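I have been helping with the after-school robotics club for three years now, and every spring somebody's uncle or neighbor asks me the same question. When do they build the real robot? He means it kindly. He has seen the competitions on television, with the bumpers and the loud music, and he wants to know when our students will get their hands on some metal. My answer has grown longer each year, and I'd like to set it down once so I can stop giving it in parking lots.

This spring our students are doing the whole project in simulation. They call it Fletia (the naming took most of an afternoon, and I stayed out of it), and the task they set themselves sounds simple until you try it: get a robot gripper to pick one thing out of a mess. There is a good deal of grumbling among the parents that this is only a video game with homework attached. I understand the grumbling. I did some of it myself the first year - quite loudly, I'm told - and I have come around so completely that I'm afraid I've become a bit of a bore about it.

What changed my mind was watching how young people behave when a mistake costs nothing. In my first year with the club we had a small real arm and eight students to share it. You can guess how that went. The two bold ones drove, the others held the screwdrivers, and everyone was so frightened of breaking the thing that most evenings we moved it about an inch. Now each of them can run a bad idea all the way to the end, see just how bad it was, and start again before the snacks come out.

And the mess! I love the mess. Left to myself I would have given them a tidy row of blocks, all one color. Our students filled their world with things that have no business being together, and it was the best decision anyone made this year. A bottle is round and a page is flat, and a toy helicopter has long thin parts sticking out in awkward directions. A plan that suits one of them may be hopeless for the next. You learn more from that than from forty cubes. 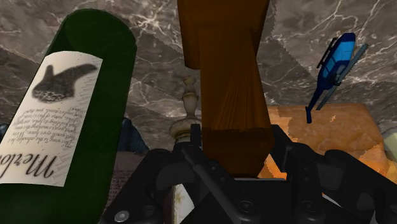 *The gripper among the clutter in Fletia: a bottle of Merlot, a blue helicopter and a little cream-colored piece very like a chess pawn.*

Yolanda Pacheco, whose daughter is in the club, put the other side to me better than anyone has. She fixes machines for a living, and her worry is that a student who has never stripped a screw will trust the screen too much. A simulated bottle has exactly the weight somebody typed in for it. Real ones are sticky, or half full, or chipped at the neck. I think she is right, and I told her so, and I've been chewing on it ever since.

So I wouldn't want simulation to be the whole of a student's education in this. I would put it first and give it plenty of time, and then I would hand over the real arm and let the students be surprised by it. They'll come to it with a list of questions already, and that seems to me a much better way to meet a machine than with your hands in your pockets, hoping someone else goes first.

There is a fairness in it too. Students who are shy in a crowd around a workbench will often speak right up about something they've tried on their own. We had one boy who said hardly a word all fall, and this spring he spent a good long while explaining to me why you must think about where the fingers go before you think about the object. I followed perhaps half of it. He was very patient with me.

We hope to have the old arm out again in June, and Yolanda has agreed to come and look over the wiring first. If you are one of the uncles or neighbors, please do stop by and bring something difficult for it to pick up.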